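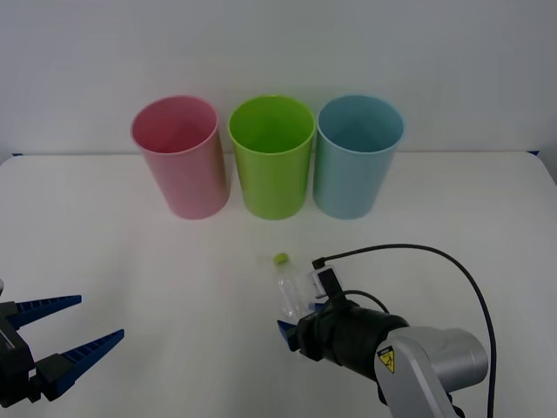

**Figure 3.** Table-top materials in the plain-surface condition.

### 3.2 Materials and table layout

Shared drinkware in early learning centres is usually sorted by colour, and staff at the Kerkura and Viline sites already assigned cups to children on this basis before the study began. We kept to that practice so that the materials would be familiar. All items were presented on a white table placed against a bare wall, with no posters, labels or shelving behind it. The cups were plastic, wider at the rim than at the base, and nearly identical in size and shape, so that colour was the main feature by which a child could tell one from another. In the layout shown in Figure 3, the pink, green and blue cups stand upright in a row towards the back of the table, and a small transparent bottle lies on its side in front of the green cup.

The bottle was included as an item with no assigned place. In an earlier pilot at Grondamcombe, children were given cups only, and most treated the task as finished once the cups were in a line. Adding a second kind of container gave them a decision to make. A child could stand the bottle up beside the cups, put it inside one of them, move it to the side of the table or leave it lying where it was. Each of these was recorded as a separate outcome, and none was scored as an error.

Spacing between the cups was not fixed to a measured distance. Educators set the row by eye, as they would at snack time, and small differences in the gaps were accepted. We considered marking positions on the table surface but decided against it, as children in the pilot tended to follow the marks and paid less attention to the cups themselves.

### 3.3 Procedure

Sessions were held in the morning, after outdoor play and before the midday meal. Each child came to the table with a familiar educator, who gave one instruction: 'Please make the table tidy.' The educator did not name any colour or point to any item. If a child asked where something should go, the educator answered, 'Wherever you think it belongs.' A session ended when the child said they were done or walked away from the table.

Across the two sites, 41 children took part and 470 sessions were kept for analysis. A further 21 sessions were set aside, mainly where another child had joined in or where the educator had moved an item while talking. Sessions were spread over the term and finished in December.

### 3.4 Coding of final arrangements

The final arrangement of each session was coded using the Krishnan Placement Scheme, with two changes. First, the original scheme treats a row and a cluster as the same outcome if all the cups are touching. We coded them separately, as rims may touch or nearly touch within a row that is otherwise evenly set out. Second, we added a code for nesting - one cup placed inside another - which the original scheme records only as 'stacked'.

Two coders worked independently and met to settle any differences. Most disagreements concerned the bottle, and in particular whether it should be called 'put away' when it had been moved only a short way from its starting position. We settled on a simple rule: the bottle was coded as moved if it was upright, inside a cup, or off the table. All other positions were coded as left in place.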